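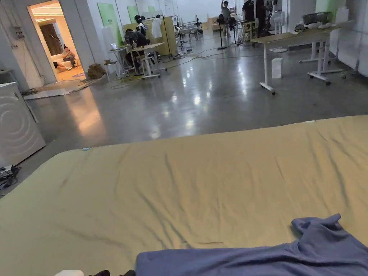 Fitted sheet keeps popping off the corners - deeper sheet or different mattress protector?

Posted by Nhi Vũ in Home and Laundry, November 28, 2024

We bought a new queen mattress in May, the Bultholm medium, and since then I have not had one fitted sheet stay on for a full week. It comes off at the head end first, usually on my side, and by the morning there are long creases running across the bed and a corner bunched up under my pillow.

The mattress is 36 cm deep with the topper. Our old sheets were made for the old mattress, so I expected those to be too small. What I didn't expect is that the new ones do it too. They are Parnby cotton, 410 thread count, and the packet says they fit up to 40 cm. They fitted fine out of the packet. After a few washes they are tight along the long side and I have to kneel on the bed to get the last corner down.

I wash at 60 and they go in the dryer on the normal cotton setting. There is a waterproof protector under the sheet, quite a slippery one.

Do I need to buy extra deep sheets, or is it the protector? I paid $141 for the Parnby set and would like to keep using it if I can.

Marlee_K

Your sheets have shrunk. Cotton will lose up to five per cent or so if you wash it hot and then tumble dry it, and on a queen sheet that is several centimetres off the length. The 40 cm on the packet is for the sheet as sold.

Measure it before you spend any more money. Lay the sheet flat, pull one corner out square and measure from the seam point down to the elastic. For a 36 cm mattress you want 40 cm at the very least, and 45 is better, as some of it has to tuck underneath. If you get less than 38 it is never going to stay put.

If it measures all right, look at the elastic. Some sheets only have it at the corners, and those come off far more easily than the ones with elastic the whole way round. You can sew more in yourself. I did a set last winter with 10 mm elastic from the haberdashery and it took an evening. Start at one corner, stretch as you go, zigzag stitch.

Wash at 40 from now on and hang them on the line, or take them out of the dryer while they are still slightly damp. If you pull the long sides by hand when they come out you will get a bit of the length back - not all of it.

Also check you haven't got it on sideways. A queen is 153 by 203, so it's easy enough to do in the dark, and it will go on if you force it. I put a laundry marker dot on the inside of the bottom left corner of all mine.

tezza54

Get the suspender clips. They go under the mattress and clip on each corner. Mine were cheap and have lasted 2 years. Bit of a pain on wash day.

Nhi Vũ

Thanks both. Measured the corners and they are 37 cm, so they have shrunk. The elastic is only at the corners as well. I've put the clips on for now and will try sewing elastic into one sheet before I do the other.

Alemneh

The protector does matter. We had a slippery one and swapped it for a cotton-topped one from Brendari, and the sheet moves a lot less. It has to be a fitted protector with its own deep skirt though. The kind with straps across the corners rides up and takes the sheet with it.

Don't use fabric softener on the sheets either while you are sorting this out.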